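30/03/2018

I finally went through the T-shirts this week. The drawer wouldn't close anymore, and we leave for Prerden soon, so it had to be done.

My rule was simple. If I hadn't worn it since last March, it went in the bag for the thrift store in Naltbridge. The cream one with the motorcycle print stays. The fabric has gone thin and soft, and I like it better that way. 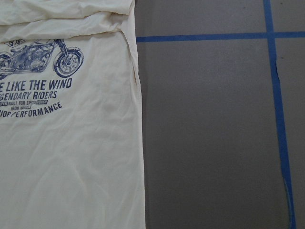
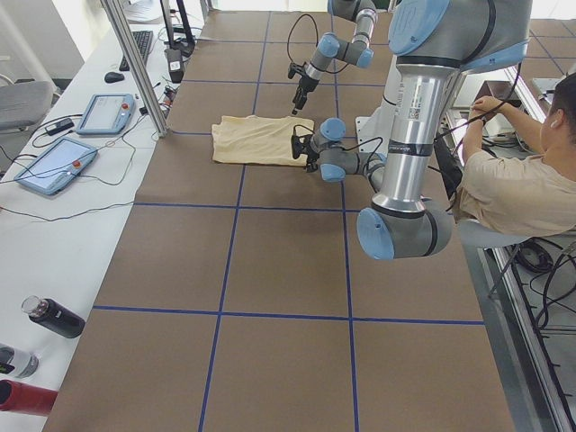
## Folding

I used to hang everything. Now I fold T-shirts into a flat rectangle and smooth the creases out by hand — not perfect, but they stack. Emília Šťastný rolls hers and says I'm wasting space. She may be right. I got 15 into the drawer and it shuts.

Sweaters are next, after the trip.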